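The Harnton Ferry Loop, or 702 Steps of Somebody Else's Enthusiasm

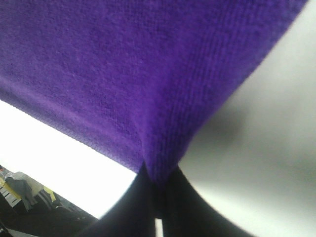

I have been suspicious of guided day trips ever since a winery tour that spent most of its time in a gift shop, so when my sister-in-law signed us both up for the Harnton lighthouse and ferry loop, I read the brochure the way I read a cell phone contract. It promised "unhurried stops" and "commanding views." It also told us to bring a towel in case of spray on the upper deck. I packed a purple one, the fuzzy kind with all the tiny loops, and I will say now that it was the one piece of brochure advice I don't argue with.

The bus left the Tokdale park-and-ride at 8 in the morning, or that was the plan. It left at twenty past, after the driver had gone back inside to look for a clipboard. There were 16 of us. Our guide was Ilango Joseph, who used to teach high school geology and who turned out to be far better than the company that hired him. I asked him whether the "oldest lighthouse on this stretch of coast" line was true. He said it depended on how long you made the stretch. I liked him after that.

First stop was Skov Point. The brochure says 702 steps from the parking lot to the lamp room. I was too busy breathing to check, and I notice that the sign at the bottom gives no number at all. You climb through shore pine for most of it, with wooden rails on the steep parts, and the trail was muddy enough that two people went back to the bus before the first bench. The view from the top was fog. Mr. Joseph pointed into it and told us where the sea stacks were. I have no reason to doubt him, but I paid for sea stacks.

Lunch was at a place called Fumum, down by the ferry landing, and it was included, which always worries me. Chowder, a roll, a cookie in plastic wrap. The chowder was good. I'd go back for it on my own dime, and then I could have the large.

The ferry itself is the part people rave about online, and I went in expecting to be let down. The crossing takes almost 2 hours with the swing around the bird rocks. March is supposed to be early for puffins and we saw none, although a man in a very expensive hat insisted he had. We did see a lot of cormorants and one seal, asleep on a buoy platform. Spray came over the rail at the harbor mouth -- more than I'd call spray -- and half the upper deck ended up downstairs with the vending machine.

What I can't get past is the schedule. The ride home had us stopping at an "artisan village" that was a parking lot with a fudge shop and a store full of wind chimes. We were given forty minutes there. We'd had fifteen at the lamp room. My sister-in-law says the fog made that one easy to cut short, and she may be right, but I looked at the printed timetable and those were the times before anybody knew about fog.

She has already asked if I want to do the fall version, which adds a cranberry bog. I told her I'd need to see where they park the bus.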